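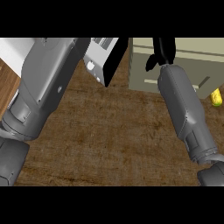 Rotwood Kitchen Cell, User Manual, Issue 2, page 26

## 4. Working beside the two arms

This section is for kitchen staff who will share the room with the arms. The technician has already finished Section 3 (power, network and first movement). Please read all the steps one time before you begin.

**Before the shift**

1. Look at the floor between the appliance and the cabinet. Pick up everything that lies there, also small food items. The arms do not look for objects on the floor during a normal program.
2. Close all doors and drawers fully. A drawer that is open even a little changes the position of its handle, and the gripper will miss it.
3. On the Barnivix panel, choose the program for the shift and press **Check**. Both arms move slowly to the start position.
4. Stay 2 meters away until the panel shows **Ready**.

**During the shift**

5. Tell the other persons in the room before you press **Start**.
6. To enter the work area, press **Pause** and wait 10 seconds. Only then step in.
7. When you leave the area, press **Resume**. It is not necessary to choose the program again.

> **CAUTION:** Do not push an arm away with your hand while it is moving. Press the red stop button. After a stop, repeat steps 1 to 4.

> **NOTE:** Each arm can be paused alone, but the other one continues its own part of the program. If you are not sure which arm will move, pause both.

### 4.1 What is different in your daily work

With the Correa program set, the arms take over opening and closing the cabinet and moving items out of it. Staff who did this before will bend and carry less, but they will have more checking to do. Please plan time for this in the first weeks. At the Iller site the morning person now starts with the floor check and does the cleaning list after, and this order worked better for them than the old one.

The arms do not decide if food is good to use. This stays with the staff.

Write every stop in the shift book, also the short ones, with the program name and which arm was moving. If the same program stops 2 times in one shift, do not start it again. Use the manual work plan (Section 7) and call the technician.

Persons who have not signed the training sheet may work in the room only when both arms are paused.

Continue with Section 5, Cleaning the gripper fingers.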